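Open day at Sturnia – worth it for a class?
Larysa Dovhaniuk
2 April 2018

Hi all, I teach grade 6 in Zendumham and I'm thinking of bringing my class to the Sturnia open day in May. Has anyone seen the breakfast table demo, with the two robot arms and the dishes? I saw it on my own last year and loved it, but I'm a grown-up and I like toasters!
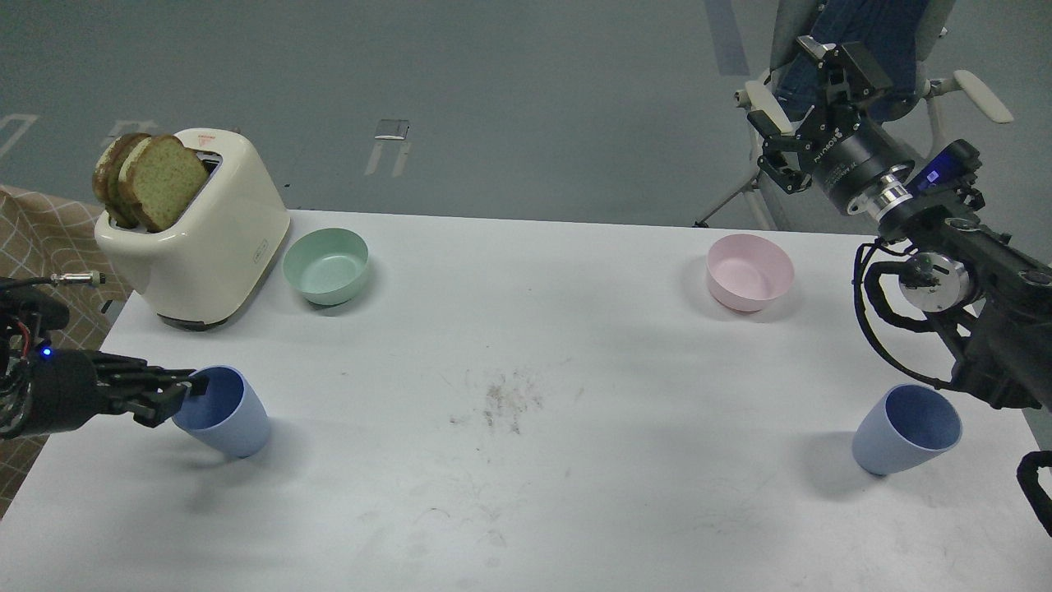
How many kids can stand at the table at one time? The sign at the door said 42 for the whole room, but I never saw a limit for the table itself.

Kemura

We took our Scouts! I'd split them into groups of 3 at the rope – any more and the short ones can't see a thing. The cups were their favourite colour of blue, apparently, and they cheered every time an arm went near one.
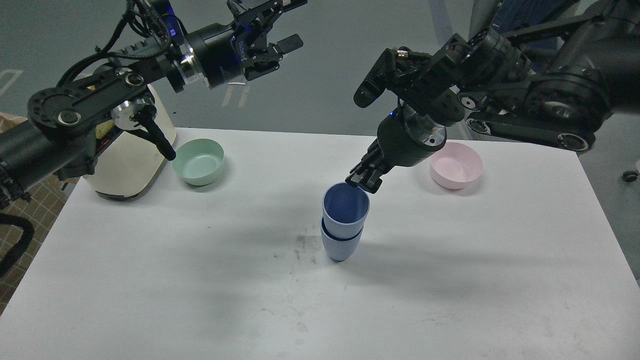 Is there parking for a bus? Buses use the gravel lot behind Building 2, and you have to book it by email.

Tamošiūnaitė

Depends on your kids. Mine got fidgety because the arms are slow, slower than my grandfather setting out breakfast, and there's a lot of waiting between moves. The staff were lovely about the endless "can it butter the toast" stuff, though.
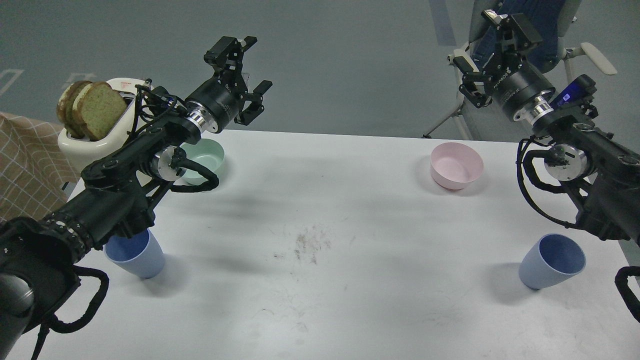
I'd go early, before the line builds up, and bring snacks – the cafeteria closes at two. Room 533 has the washrooms.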